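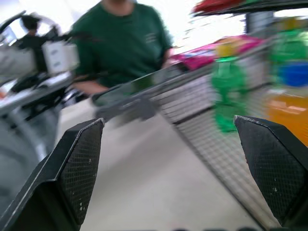 Résidence universitaire : changer de chambre après l'attribution, possible ou légende ?

Posté en septembre par mirabelle_l2
Rubrique : Vie étudiante > Logement

Bonjour à tous,

J'arrive en première année et j'ai reçu mon attribution hier à 23 h 40, heure à laquelle l'administration est visiblement au sommet de sa forme. On me met à la résidence Ravier, chambre 118, alors que j'avais mis Amundsen en premier vœu, Candine en deuxième, et Ravier nulle part. J'ai relu trois fois mon formulaire. Nulle part.

La 118 est au rez-de-chaussée, entre la laverie et le local à vélos. Je suis passée la voir ce matin : la fenêtre donne sur le rack à vélos et j'ai entendu l'essorage à travers le mur. Le monsieur de l'accueil m'a dit « on s'y fait » avec le ton de quelqu'un qui habite ailleurs.

Est-ce qu'on peut encore demander un échange ? Le règlement parle d'une « période de mobilité interne » sans dire quand elle commence, ni quand elle finit, ni si elle existe. Et est-ce que je dois défaire mes cartons en attendant ?

Merci d'avance.

2 réponses

Somkiat Thepsuriya

Oui, ça existe, j'ai fait Ravier puis Amundsen l'an dernier. La période de mobilité ouvre une fois l'état des lieux d'entrée signé, pas avant, donc signe-le, et note tout dessus, y compris le bruit de la laverie. On te dira que le bruit n'entre pas dans un état des lieux. Écris-le quand même dans la case « observations », elle sert à ça et personne d'autre ne la remplit.

Ensuite il y a deux voies. La liste d'attente officielle, où j'ai commencé avec le numéro 1154. J'ai envoyé un message poli pour demander si c'était mon rang ou un numéro de dossier, on m'a répondu « oui ».
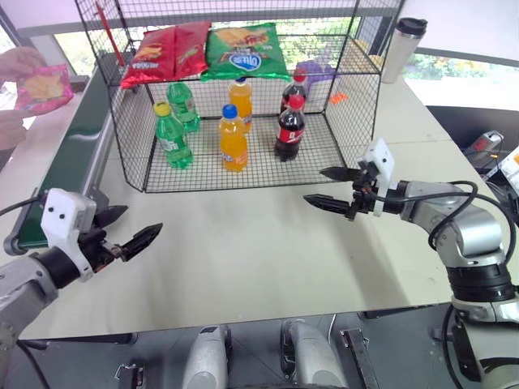
L'autre voie, c'est l'échange direct : tu trouves quelqu'un à Amundsen qui veut venir à Ravier, vous remplissez tous les deux le formulaire de permutation et vous le déposez ensemble au bureau du logement. Ensemble, physiquement, avec vos cartes étudiantes. Un seul des deux avec une procuration, ça ne passe pas, j'ai essayé.

Tu vas me demander qui voudrait venir à Ravier. Plus de monde que tu ne crois : Amundsen est au bout de la ligne de bus et la cuisine commune y ferme à 22 h. Quelqu'un en licence de musique, par exemple, peut très bien préférer vivre contre une laverie, au moins les voisins ne se plaindront pas de la clarinette. Mets une annonce sur le panneau du hall et une autre dans le groupe de promo. Moi j'ai trouvé en 3 semaines.

Pour les cartons : défais l'essentiel et garde les livres emballés. Et va quand même à la soirée de ton étage, même si tu comptes partir. J'y allais à reculons (il y avait un jeu avec des prénoms et une pelote de laine, je n'en dirai pas plus) et c'est là que j'ai appris pour les permutations.

pastis_et_pastitz

Prends Pastitz, c'est la meilleure résidence.

mirabelle_l2

Merci Somkiat ! Annonce posée ce midi. J'ai écrit « calme, lumineux, proche laverie », deux mots sur trois se discutent. @pastis_et_pastitz : Pastitz est réservée aux doctorants, c'est marqué sur la porte.

pastis_et_pastitz

Ah. Dans quelques années alors.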